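About Skundstead

Skundstead plans, supplies and installs office desking for small and mid-sized workplaces. The company was set up by Alby Doolan and Keegan Nepia, who had both worked in commercial fit-out, and it operates from a single unit in Dullstead. The team now numbers 16.

Most of our work is shared desking: curved and straight tops, divider panels, cable routing and floor-level power. Each project starts with a site measure. Outlet positions, walls and walkways go onto the plan before a desk shape is chosen.
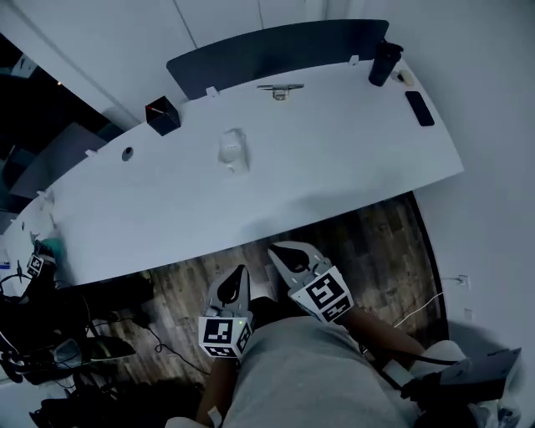

Curved white desk with clip-mounted gray divider panels and a cable grommet.

Divider panels are specified after the desk layout is fixed. Height and finish are agreed with the client – clip positions are set by our installers on site. Grommets are placed to suit the equipment list, and spare brackets and bolts are handed over at sign-off.

To date we have installed 708 desks. Every installation carries a return visit within five weeks, when fixings are checked and panels realigned if needed. Requests for changes to an existing layout go to Keegan Nepia.

Related pages
Pearce desk range
Cuva divider panels
Measuring your floor
Care of white desktops
December installation dates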